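Helpers wanted for sorting hair accessories and small jewellery

Thaler is a small second-hand shop in Surorport. Since March we receive many bags with hair ties, clips, bangles and bead strings, and we cannot sort them alone any more. We are looking for 7 persons who like quiet work with the hands and have a good eye for small things.

The work is done sitting at a table. You take the pieces one by one, look if they are clean and complete, and put them together by kind. Spiral hair ties go separate from fabric scrunchies. Broken clips go in the box for spare parts.
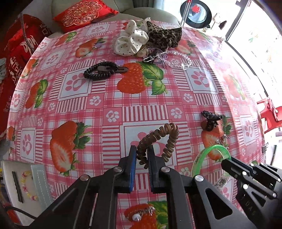

Hair ties, scrunchies, a bangle and a claw clip on the strawberry tablecloth.

You do not need experience. You should be at least 16 years old and able to stay for one full afternoon. We pay by the hour, and tea and bread are free. Please tell us before if you have an allergy to nickel, so we can give you only the fabric pieces.

One bag holds about 100 pieces, and you can take breaks when you want.

Please write a short letter with your name and your free afternoons to Brigitta Trummer, Thaler, Grorgate 7, Surorport. Letters should arrive until May 24, 2021. We answer to everyone.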